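Speaker notes – "We bought the company. Did we buy the product?"
Keabetswe Van Wyk
Last updated: September
Print this page | E-mail this page

Slot is 2 p.m., right after lunch, so start loud and skip the bio. They have the bio in the program.

Slide 1. Ask for hands. Who here uses a networking product that has changed owners since they bought it? Wait. Then ask who noticed at the time. Most hands should go down. If they don't, say fine, you read your e-mail more carefully than I do, and move on.

Slide 2. The press release. Read the Semov one aloud, slowly: "Customers will see no change." Pause there. I have kept every letter like this that came to my desk and I don't believe any of them now. A company does not pay for another company so that everything can stay as it was. Somebody wants the customer list, or the patents, or the engineers, or wants a rival off the shelf. Ask which one it is before you ask about the roadmap.

Slide 3. Sitgate. Tell it straight, no jokes. We had 269 of their small office routers when Semov took them over. The web console got a new logo in the first month. The firmware page moved and the old links went dead. Support tickets opened under the old name were closed and had to be opened again under the new one. That was the "no change" period.

Then the license. It had been one fee per box, paid once. It became a yearly plan, and the first quote came to 1,149 dollars for our smallest branch. I called and asked what the branch got for that. I was told "continuity." (Leave room for a laugh, but don't wait for one.)

Slide 4. The other side, to be fair. Tosta was bought too, and their switches got better. Patches came faster and the parts desk picked up the phone. I still can't tell you if the buyer did that or if it was already coming. Neither can the buyer, though they put it in the annual report. 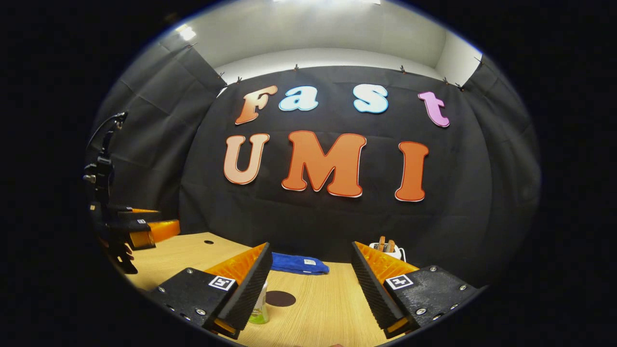
Orange-padded gripper over a wooden tabletop.

Slide 5. "Synergy." Don't spend long here. The claim is always that two product lines will share one management tool. Ask the room how many have seen that tool ship, with every feature from both of the old ones. I have seen demos. A demo runs on the presenter's laptop with six devices in it. Ask to see it with 3,000.

Slide 6. What to get in writing. Keep it plain:
– the end-of-support date for the exact model you own
– who holds your account data after the sale closes
– the price for next year, as a number

If the sales rep says the date is "under review," write that down and date the note. I did this with Semov and it was the only thing that got us an extra year of patches.

Slide 7. Somebody will bring up Paul, the home router line, and say consumer brands do fine under a big parent. Maybe. The box still says Paul. I opened one and the board inside had another maker's part number on it. It may be a perfectly good router – I just wouldn't call it the same one people liked.

Questions. Expect one on open source firmware. Short answer: good for a lab, and check who is going to maintain it when your one keen person leaves. If a vendor stands up to defend the merger, let them finish, then ask for the end-of-support date.

Clicker is the spare one. Bring batteries.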